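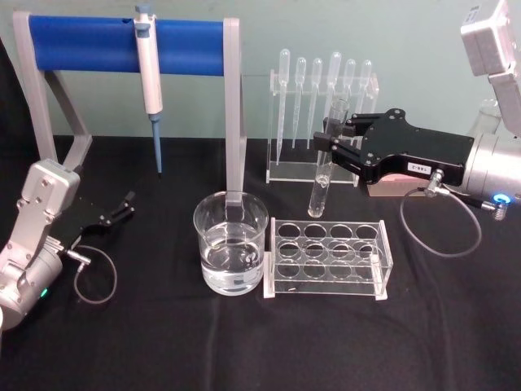

Pipettes and Bench Basics: Frequently Asked Questions

These are the questions that come up most at the Miranda teaching lab. If yours is missing, write to Araceli Prieto at the stockroom desk.

What is the difference between a micropipette and a transfer pipette?

A micropipette measures. You set a volume, press the plunger, and it draws up that volume into a disposable tip. A transfer pipette moves liquid from one place to another without measuring it closely. It is a single piece of clear plastic with a bulb at one end and a thin stem at the other. Use the micropipette whenever your protocol gives a volume in microliters. Use a transfer pipette for rinsing, topping up or adding a few drops.

Why do the micropipettes have to hang on the stand?

Liquid can run back into the body of a pipette that is laid flat, especially if a tip is still on it. Once that happens the seal and piston may need cleaning, and the pipette is out of use until it has been checked. Hang it upright from the bar with the plunger at the top. Do this between steps as well as at the end of the session.

Can I leave a tip on while the pipette is hanging?

No. Eject the used tip into the sharps tub first.

How do the transfer pipettes go in the clear rack?

Bulb up, stem down. Only unused ones go in the rack. A used transfer pipette goes in the plastics bin, even if you only used it for water.

Can transfer pipettes be washed and used again?

Not here. The bulbs are hard to rinse fully and harder to dry. Students who are practicing with plain water may keep one pipette for the whole session.

Why are some of the benches covered in black cloth?

Clear plastic and glass are easier to see against a dark background. The cloth is for demonstrations and practice with water only. Take it off before working with stains, acids or anything flammable. Cloths go in the hamper by the door and are washed in August and again in January.

Which glassware should I use, a beaker or a test tube?

A beaker is for holding a stock of liquid you will draw from several times. A test tube is for a small sample or a small reaction. The lines on a beaker are a rough guide, so don't use them to measure.

How full can a test tube be?

No more than a third if you plan to mix or heat it. A test tube has a rounded bottom and will not stand by itself, so put it back in the test tube rack every time you let go of it.

My pipette is giving uneven volumes. What should I check?

Check that the tip is pushed on firmly. Then check your hand: press to the first stop before the tip goes into the liquid, and let the plunger rise slowly. If the volumes are still off, tag the pipette and hand it to Cayetano Herrero. Don't take it apart.

How often are the micropipettes calibrated?

Once a year, and after any repair. The date is in the equipment log under the pipette's serial number.

Where do I get more supplies?

Room 359 keeps tips, transfer pipettes and test tubes. Beakers are signed out from Room 373. Bring your bench number with you. Each group may take 2 boxes of tips per session.

What if I break something?

Tell the instructor, keep other people back, and use the brush and pan under the sink. Broken glass goes in the rigid glass box. There is no charge for test tubes or beakers.

Page last updated August 4, 2019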